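Home Products Water Filters Parts Support Contact

Trevomier Flirken 2 Under-Sink Water Filter

The Flirken 2 is a two-stage filter for cold drinking water. It fits inside a standard base cabinet and feeds a separate tap. The first stage holds back sand and rust. The second is a carbon block that reduces chlorine taste and odor. 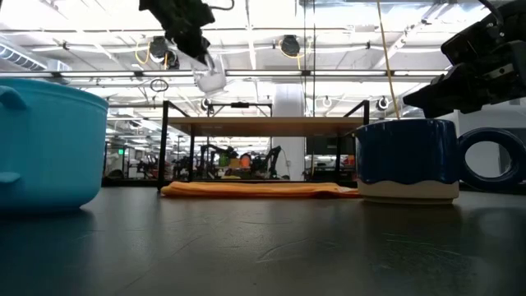
How often does the carbon block need to be replaced?
Every six months in normal use, or sooner if the flow drops. The sediment cartridge follows the same schedule.

Rated capacity is 1,248 gallons per cartridge set. Installation takes about 3 hours, including the hole for the tap. Shut off the cold supply before cutting the line. Flush the unit for ten minutes before first use and discard the water.

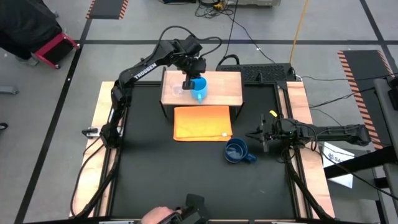

Desjardins, 12/24/19

The Benell mounting bracket now ships with every Flirken 2. Units sold before June used a two-screw bracket, which remains available as a spare part. The new bracket uses the same screw spacing, so existing holes can be kept. Do not install the filter on a hot water line or where it may freeze.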